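December 1, 2022

Up before six, coffee, then three hours on the Perron annotations before I touched anything else. Kalkidan Negash wants the methods section by the end of the week and I still have two paragraphs that say almost nothing. The one about how we split a recording into attempts is the worse of the two. I have rewritten it four times since June.

The trouble is what to call one attempt. In the first version we cut at every closing of the jaws. That gave us far too many, because people close and reopen when the grip feels wrong. In the second version we cut when an object left the table. That was cleaner, but it threw out the fumbles, and the fumbles are what Kalkidan wants the policy to learn from. Today I settled on cutting at the first approach and keeping everything until the object is released, failed closings included. I reran the Trullis script on the whole chopstick set with that rule and got 118 attempts. The old rule gave 77. I checked the difference by hand until lunch and most of it is good material.

I pasted the chopstick and spoon frames in here so I have them next to the notes.
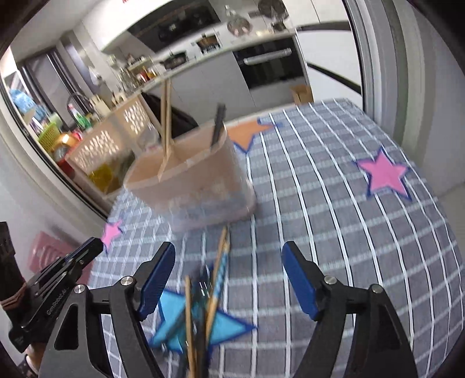
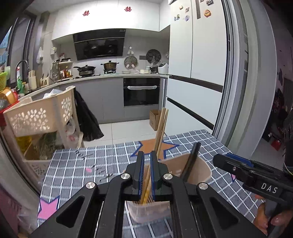

Utensils and holder on the checked cloth.
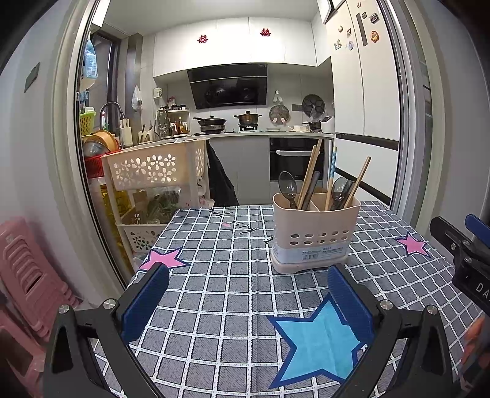
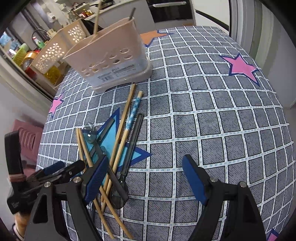
Thin sticks are a bad object for us and I should say so in the paper. The pose estimate from Ornico is fine on bowls and cups, but with two sticks side by side it picks one and ignores the other. Clear plastic is bad too. I went through 51 labels for the spoons and had to fix the outline on nearly all of them. I started a list of the ones I could not decide on and will ask Kalkidan to do the same set blind, so we have an agreement number to report. I would like that before we write anything about label quality.

After lunch I started training on the new split. Same settings as last time, 900 steps to a checkpoint, wrist view only. Kalkidan thinks we should add the second viewpoint when there is one. I don't want to change two things in the same week. We talked about it on the phone for a while and agreed to run the new split alone first, then the second view, then both. That is three runs and we have one machine, so it will be slow.

First checkpoint came in at four. Loss is a little higher than with the old split. I expected that, with the harder attempts left in. It tells me nothing about whether the policy grips any better, and I wrote that in the log so I don't get excited or gloomy over it tomorrow.

Plemela sent the invoice for storage again. Same one as before. Forwarded it.

Soup for dinner, then one more hour on the paragraph. It now reads: "An attempt begins when the gripper first moves toward an object and ends when that object is released. Failed closings within an attempt are retained." Kalkidan will say "moves toward" is vague. I need a distance there. Look up what the script uses.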